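Folding clothes on the bed

Filed under: Home > Laundry > Folding and storing

A bed is the biggest flat surface in most homes, and it works well for folding if you set it up properly. I fold this way at our place in Trevescombe, where the laundry has no bench.

What you need: a made bed, good light and the clean washing. Everything should be fully dry before you start. Cotton that is even slightly damp will go musty in a drawer.

Step 1. Pull the bedding tight

Smooth the sheet from the headboard end down and tuck in any slack. A few creases won't matter, but a thick ridge under a garment will push the fold off line. Keep pillows and blankets out of the way.

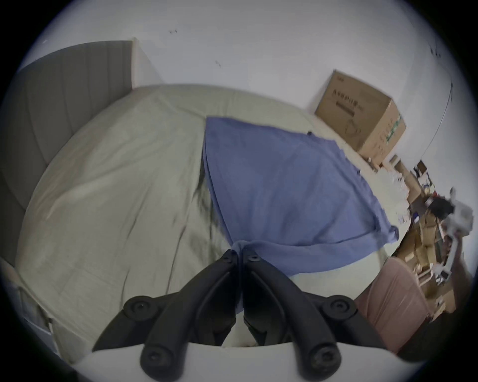

Work from the long side of the bed if you can reach it. Put the pile behind you or on a chair, and bring the pieces over one at a time. If you tip the whole load onto the mattress you'll end up folding in a space the size of a tea towel.

Step 2. Find the corners

Pick the piece up by two corners on the same edge and give it one firm shake away from you. Lower it so the far edge lands first, then draw the rest back towards yourself. Run your palms from the centre out to the sides.

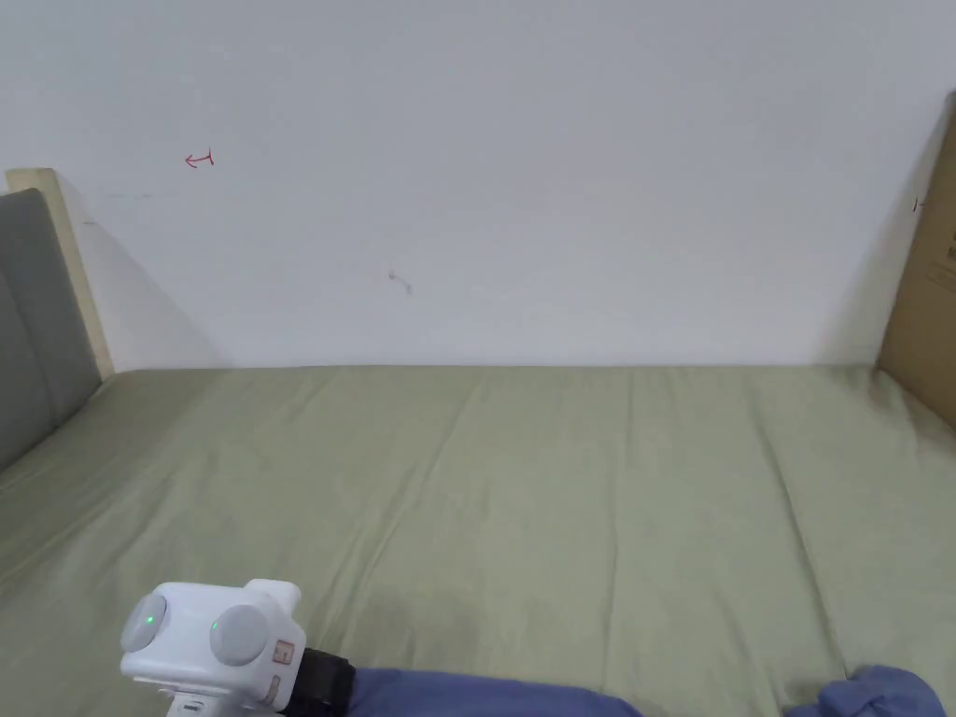
Denim and heavier cotton need more pulling than a thin knit. Take hold of the fabric on opposite sides and stretch it gently until the big wrinkles drop out. Don't haul on a collar or a ribbed hem, as both will lose their shape.

Two people make quicker work of anything large. Each takes an end, you both pull until the cloth is taut between you, then lower it together.
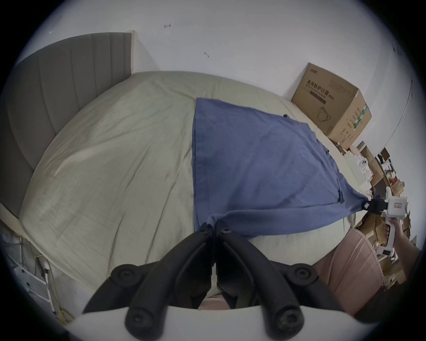

Photo: Hazem Abdel Hamid

If one corner keeps twisting, let go of it, lay the piece down again and start from the opposite end. Check for clips, pins and tags before pressing anything flat by hand.

Step 3. Fold to the drawer

Measure the drawer with your hand before the first fold. Mine are about 7 inches deep, so shirts go in on their edge.

Bring one long side in to the middle, then the other over it. Fold the sleeves back along the body as you go. Turn the bottom up to the collar and fold once more if it still stands too tall. Towels are folded in half lengthwise, then in half again across.
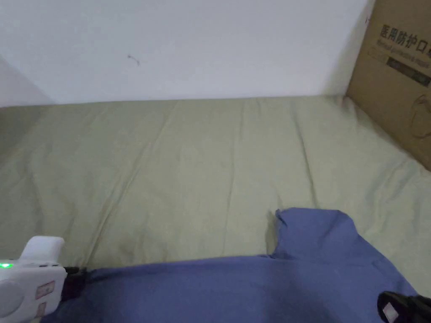

Step 4. Put it away

Stack finished pieces at the foot of the bed by the drawer they belong in. Heavy items go on the bottom. Carry each stack over with one hand underneath and the other on top.

Winter things that won't be worn until the colder months can go in a lidded box with a label on the end. Ours get packed away in December.

Last updated: Feb 10, 2018

Contact us | © Dresora Home Notes | Back to top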